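26 Jan 2021

Second week of teaching the arm to use a toaster oven, which it will never eat from. My wrists hurt. I have become the kind of person who says "the arm" at dinner.

Got to my desk before eight and spent the first stretch fighting the Vasutent update, which moved the reset button to where the save button used to be. Lost two good takes before I caught on. I wrote the developers a polite note, then a less polite one, and sent the polite one.

The job for this week is the oven door. I hold the controller, the arm in the simulator copies my hand, and everything gets written down so that the model can learn from it later. Altov wants 400 clean takes of the door by the end of the month. I have 349, if I am generous about the one where the gripper took hold of the handle, let go, seemed to reconsider, and took hold again. That was me reaching for my coffee. Somewhere in the training there will now be a small lesson about coffee.

I did learn something this morning. If I go at the handle straight and fast, like a person who wants toast, the fingers skid along the bar and the door bangs shut. If I creep in a little from the side, stop, close the grip, stop again and then pull, it works nearly every time. It also looks like somebody defusing a bomb. The model will pick up the stops along with everything else, so we may be raising a very anxious cook. I've started pulling in one slow curve and breathing out while I do it. My yoga teacher would be proud, if I had kept going to yoga.
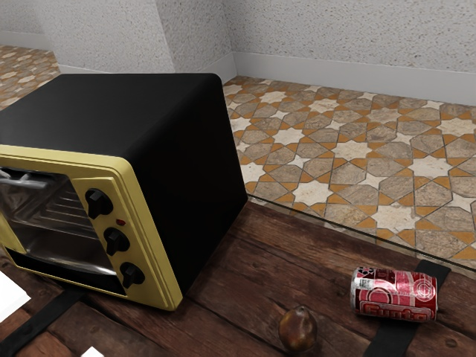 After lunch they had me try the knobs. Knobs are worse than doors. My own wrist goes only so far before the elbow has to get involved, and the arm takes the elbow as an instruction. I tried turning in short bites: grip, twist, let go, go back, grip. It came out all right but took forever, and by the fifth or sixth go I was twisting my whole body in the chair. The cat left the room.

The tabletop stuff is shuffled for every batch, and I've grown opinions about it. I like fruit. Fruit stays where you put it, mostly. I do not like cans. Brush one with the forearm on the way to the oven and you get to watch it roll while you hold the controller perfectly still, as if that would help.

Call with the Edet people at four. They asked whether I could vary my style more, because the takes are all starting to look alike. Last August they asked whether I could be more consistent. I said sure both times.

Did some more doors before supper, left the bad ones in the discard folder and didn't look at the total. Made real toast afterward in the real kitchen. Caught myself approaching the toaster a little from the side, and stopping.

Tomorrow: more knobs, find the wrist brace, ask Clikano when the January hours get paid. Also cat food.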